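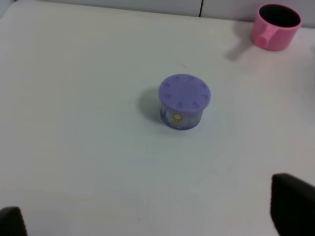

Tesberg Two-Arm Packing Station
For mixed household and personal care goods

Most packing lines are happy as long as every item looks the same. The Tesberg is made for the other kind of work: returns, gift sets, sample boxes, the shelf in the warehouse where a tall bottle ends up next to a mug and something short and round. Two arms share one white table, each with its own wrist camera and two-finger gripper, and they sort out between them who reaches for what.

We are very fond of this machine, and so are the people who work beside it. At Farnov, a returns center with two shifts, the first station went in last February. The crew used to spend whole mornings lifting, turning and setting down bottles. Now they load the table, check the odd ones and build the outgoing orders, and the job rotates every two hours. Osvaldo Trindade, the shift lead there, asked for a second station before the first had been running a month.

"My wrists noticed first," he told us. "Then I noticed I was talking to people again! I used to have my head down until lunch."

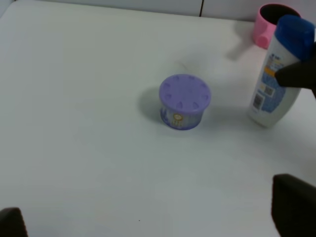

One arm appears to hold the blue-capped bottle; the purple-lidded container and the pink cup share the table.

Teaching a new item takes 15 minutes on the touch panel, and anyone on the floor can do it. You guide the arm by hand, close the gripper where you'd hold the thing yourself, and save. Farnov has 767 items stored so far, nearly all of them added by packers. Their notes travel with each item too ("hold under the cap" is a popular one), so the night shift picks up whatever the day shift worked out.

The arms stop on contact and wait until someone presses the green button. Work pace is set at the station by the person using it, and can be changed at any time of day.

What you get
Two arms with grippers and wrist cameras
Table, matte white
Touch panel with item library
Spare finger pads, 7 pairs
Two days of training on site for the whole crew

Station weight: 162 kg, on lockable casters
Power: standard wall outlet
Options: Brøndum height-adjustable legs, Wullden conveyor link

Training visits are booked with the order. Please tell us how many shifts you run, so that the night crew gets its own session. Demo mornings are held every Thursday in our workshop, and you're welcome to bring a box of your own most awkward items.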